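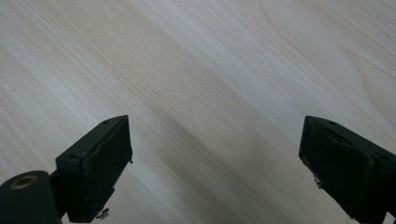

# The robot hand at the furniture workshop

Have you ever tried to pick up a grape with a pair of kitchen tongs? If you squeeze too hard you get juice, and if you don't squeeze enough the grape rolls off under the cooker, and then somebody has to lie on the floor and fish it out with a ruler. Picking things up is much harder than it looks, and you have been practising since you were a baby, so you have rather forgotten how long it took you!

Robots have to practise too. At Brivel, a workshop that puts small cupboards and bedside tables together, there are now two fingers at work that don't belong to any person. They are dark and chunky, with slanted tips, and each one has a pad on the inside, where your own fingers have their soft bit. You can tell from the pads that they are not brand new. They look worn, and there are little pale flecks stuck near them.

## What is it called?

A robot's hand is usually called a **gripper**. Yours has four fingers and a thumb, but plenty of grippers manage with two. They move apart to open and come together to close, a bit like a crab's claw (though a crab is grumpier about it).

The gripper at Brivel handles small wooden parts: knobs, pegs, corner blocks and the thin strips that go along the backs of drawers. It picks one up, carries it across the bench and puts it down in the right place, over and over again. In September it moved 3,107 pegs, and if you are wondering who wanted to know that, it was the workshop's computer, which keeps a tally of everything.

## What did people do before?

They did it by hand. Birthe Overgaard has worked at Brivel for 13 years, and for most of them she sorted pegs and blocks into trays. She was very quick at it and could do it while talking about her garden, but by teatime her wrists ached, and in winter they ached all evening as well.

Now the gripper does most of the sorting, and Birthe's day is quite different. She looks over each finished cupboard, runs her hand along the edges to feel for rough spots, and opens and shuts every door. A door that squeaks goes back. She also looks after the gripper, which means wiping its pads and stopping it when a peg gets stuck.

"I was cross when it came," she says. "I thought, well, that's me finished. And I still miss the trays a bit, if you can believe it. It was peaceful work. But I don't miss my wrists hurting."

## Who tells the robot what to do?

People do. Jingyi Mao teaches the gripper its jobs, and a new one can take her up to 56 tries before she is happy with it. She changes how wide the fingers open, how firmly they squeeze and how slowly they come down to the bench. Pale wood gets scratched easily, so she is very fussy about that last part.

## Is it always good when a robot comes?

That is a big question, and grown-ups argue about it. A robot can take over the jobs that hurt or bore people. It can also mean that fewer people are needed, and that is a real worry if the job is yours. At Brivel everybody who sorted parts was taught something new before the gripper started, and they were paid while they learned. Some workplaces don't do that.

## Try it yourself

Find a pair of tongs, a tray and some small things from the kitchen, such as dried pasta, a cork and a teaspoon. Move them one at a time from one side of the tray to the other. Then ask someone to give you instructions while you keep your eyes shut, and do *only* what they say. "Left a bit" is a surprisingly hard thing to follow when you don't know how much a bit is!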